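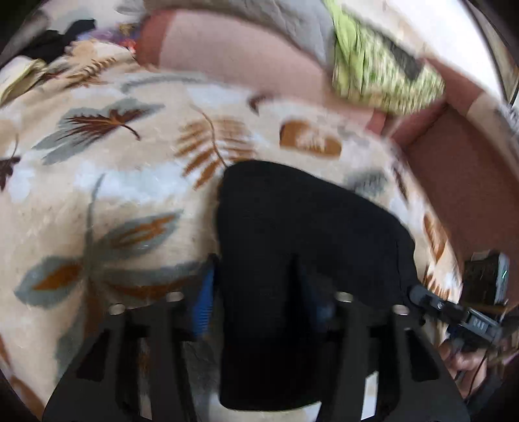
Gorazd Yordanov

3/1/18

Spent the first half of the day on the equipment list for the next round and the second half in the bedroom with the hand-held gripper. Writing up the money part first while I still have the quotes open.

The ceiling is still $2000 for hardware. I asked if it could move and the answer was no, not before August. So whatever we add has to fit under that, with shipping.

Quotes in so far:

Rutanow – $1143 for a second hand-held unit, same jaw opening as ours, mounting plate included, no cable. Lead time four weeks.
Jondier – $2073 for a comparable unit with cable and a hard case. They won't sell it without the case. Over the ceiling before shipping.
Istlow – spares only. $264 for a set of finger pads, fasteners and one replacement cable.
Robles – no answer yet. Wrote to them again this morning.

Rutanow plus the Istlow spares fits with room left over. I would rather have the spares on the shelf than the hard case. We carry the gripper between rooms in a plastic tub with a towel in it and that has been fine.

Clothing is the part of the plan that uses up pads the fastest, or so I think. Dark soft fabric like the black piece between the fingers today takes a lot of small adjustments of the hand, and the ribs are what rub against it each time. I don't have a wear figure and I'm not going to invent one for the request form. I'll put down two sets of pads if Istlow gives a price for pads alone, otherwise one full set. 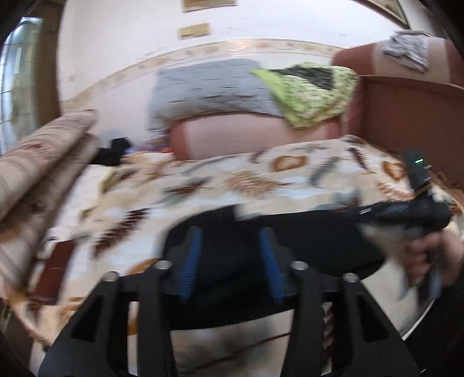
The Rutanow quote depends on our pads fitting their fingers, so I need to measure before I sign anything. Their drawing shows a flat pad and a wider base. Ours are the blue ribbed ones, one on each finger, and a flat pad would change how cloth sits between them. The drawing also puts only two bolts along the arms where ours has four, and I'd like to know if the plate can be drilled or if that voids their warranty. Asked both questions by email.

Cable: ours gets pulled every time the hand turns over. Before buying another one I want to try a short strap near the connector. We have strap material in the drawer, so no cost.

Room: the bed setup stays as the soft goods station. Patterned blanket, cushions and clothes all in one spot is good variety and we don't have to buy anything for it. The earlier draft of the budget had a line for a folding table and a bin of new garments. I took both out. If someone feels strongly about the table, tell me before the form goes in.

Still open:
- pad width and bolt spacing, with calipers, both fingers
- Robles quote
- price from Istlow for pads only
- whether shipping from Rutanow is per box or per order
- who signs for the delivery if it comes while I'm away

If Robles hasn't answered by the time Rutanow does, I'll go ahead without them. Jondier is out unless they drop the case, and I told them so. They were polite about it.

Filed under: Purchasing, Grippers, Bench notes

Recent entries
Calipers found, labels for the drawers
Cable strain, first try with tape
Draft budget, with table
Charging and storage, who does what

Questions about an entry: ask Gorazd Yordanov | © 2018 Workshop notebook | Back to top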